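"Ela não largava o pano, e continuava a puxar"

A avaria durou menos de um minuto, mas a Zetico manteve a célula parada durante 8 dias. Em agosto, na linha de dobragem têxtil que a empresa tem em ensaio com peças da Flarnen, uma pinça fechou-se sobre um pano e não voltou a abrir à ordem do programa. O braço seguiu o percurso previsto, com o tecido preso na outra ponta a um grampo de mesa.

A técnica responsável pela célula, que pediu para não ser identificada, estava a menos de um metro. "Ouvi o motor a mudar de tom e olhei. O pano estava esticado como uma corda. Carreguei na paragem de emergência e o braço parou, mas a pinça ficou fechada, com força."

O que aconteceu a seguir é a parte que ela conta com menos gosto. Um colega estendeu a mão para soltar o tecido com o braço ainda energizado. "Gritei-lhe e ele recuou. Não houve feridos. Mas a mão esteve lá."

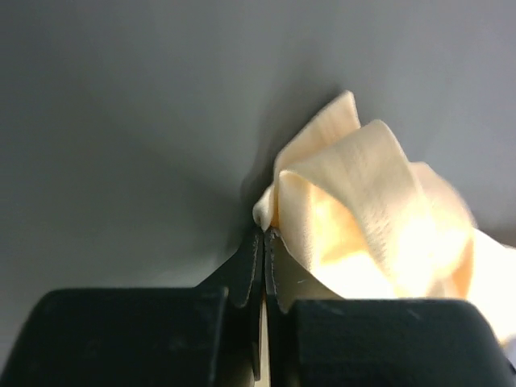
Última alteração: 26 de dezembro de 2024

A investigação interna começou pelos registos. O ensaio levava 2.721 ciclos de preensão, e em quase 1.185 deles a corrente do motor da pinça já estava acima do normal. O aviso existia, mas ia para um ficheiro que só se abria ao fim da semana. "Os dados estavam todos lá. Faltava alguém ou alguma coisa que parasse a máquina", diz a técnica.

A causa mecânica foi fibra acumulada na guia de um dos dedos. O tecido fino larga cotão, o cotão mistura-se com a massa lubrificante e forma uma pasta. Com o mecanismo preso, o comando de abertura expirava e o programa dava a peça como largada. "Esse foi o erro grave. O programa acreditava no tempo que tinha passado e não perguntava à pinça em que posição estava."

O controlador, fornecido pela Plurnon, permitia essa leitura desde o início. Não tinha sido ligada. A técnica assume a decisão: "Fui eu que a deixei para depois. Atrasava cada ciclo e nós queríamos ritmo."

Foram feitas 3 alterações. O braço já não se move sem confirmação de que a pinça abriu. A corrente excessiva provoca uma paragem imediata, com mensagem no painel. E as guias são limpas no início de cada turno -- antes era uma vez por mês, quando era.

Mudou também a regra para soltar peças presas: corta-se a energia, põe-se o cadeado e só depois se mexe no tecido. A formação foi dada pela Gökçe, que já fazia a manutenção das prensas.

Pergunto-lhe se confia na célula. Demora a responder. "Confio mais do que em agosto. Com panos finos ainda fico a olhar para os dedos quando fecham. O pano enruga de maneira diferente de cada vez e o programa não prevê tudo."

O ensaio com tecidos mais pesados ainda não tem data.

Comentários (3)

rolamento_gripado: Temos o mesmo problema com cotão numa linha de toalhas. Ar comprimido só empurra a sujidade para dentro, o melhor é aspirar.

M. T.: A confirmação de abertura devia vir ligada de origem.

costura77: E o colega, teve formação antes ou só depois?

Artigos recentes
Cadeados de consignação: como organizar o quadro
Massa lubrificante em ambientes com pó
Grampos de mesa para tecidos leves

Este site utiliza cookies para melhorar a sua experiência. Ao continuar a navegar, aceita a nossa política de cookies.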